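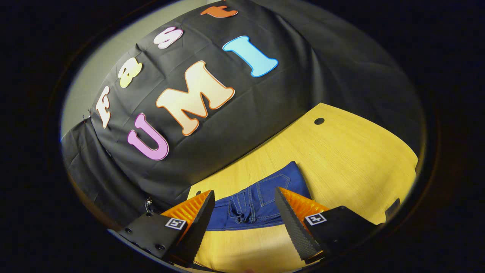
Wikau Folding Music Stand, Pit Model

For theater pits, rehearsal rooms and piano-vocal work

Item number: 400
Sold singly or in a case of 2
Ships from our Brakau warehouse

The Pit Model is the stand we sell most to musical theater companies. It holds a full piano-vocal score open flat, stays put when a page is turned quickly, and folds down to fit under a theater seat. The desk is wide enough for a reed player's book with a spare sheet of cues beside it.

The desk is solid sheet steel with a matte finish that keeps stand lights from bouncing back into the player's eyes. The lower lip is deeper than on our orchestra stand, because rental scores are thick and often spiral bound. Two spring clips come with it. They slide along the lip and can be taken off.

Height is set by a friction sleeve on the center post. Grip the post below the sleeve with one hand and lift the desk with the other. There is no knob to tighten. If the sleeve begins to slip after long use, turn the collar under it a quarter turn clockwise with the key supplied.

The base has three legs with rubber feet. On the Pit Model the legs sit closer to the post than usual, so that stands can be set side by side in a narrow pit. This does make it a little easier to tip than the orchestra stand. We don't advise hanging instruments from it.

What comes in the box

Stand, post and desk
2 spring clips
Collar key
Cloth carrying bag

A stand light is not included. The Hsieh clip-on light fits the top edge of the desk and is sold separately. Other clip lights will fit if the jaw opens wide enough to clear the rolled edge.

Choosing between the Pit Model and the Wikau Conductor

The Conductor has a larger desk with a shelf under it for batons, pencils and a phone. It doesn't fold. If your music director plays and conducts from the keyboard, order the Pit Model and set the desk low behind the piano's own music rack. If the music director stands, order the Conductor. Both take the same feet and the same collar.

Schools often ask if singers can use these in a staged concert. They can, but the steel desk hides more of the singer than a wire stand does. Our wire stand is lighter and cheaper and will do for a binder of sheet music.

Care

Wipe the desk with a damp cloth. Don't use furniture polish, as it leaves a film that makes pages slide. Keep oil off the post and the sleeve. Fold the legs before lowering the desk, or the lower brace can pinch the bag.

Replacement parts

Rubber feet, set
Spring clip, each
Friction sleeve and collar
Desk lip cover, felt

Parts are kept in stock for every Wikau stand we have sold. Please give the item number from the sticker under the desk when you order. Older stands with a wing nut on the post use a different sleeve, listed under discontinued models.

Customer comments

"We bought a set for our February revue and used them again for the spring musical. The bass player would like a taller post. Everyone else is happy with them." Orysia Lytvynenko, music director

"Good stand. The bag is thin and ours has torn at the handle. I would pay more for a better bag." Rasa Krūmiņa, rehearsal pianist

A padded bag that fits the Pit Model is now listed with the accessories. It has a shoulder strap and a flat pocket for scores.

Orders and returns

School and community theater groups may order on account. Send a purchase order with the delivery address and the name of the person who will sign for the cases. Orders of 100 stands or more are quoted separately and go out on a pallet, so please tell us if there is no loading dock.

Unused stands may be returned in the original box. The buyer pays return shipping unless the stand arrived damaged or we sent the wrong item. Report shipping damage before the stand is used, and keep the carton until we reply.

The current price list is good through Mon 30 June. Orders received after that will be billed at the new prices, including orders against quotes that have run out.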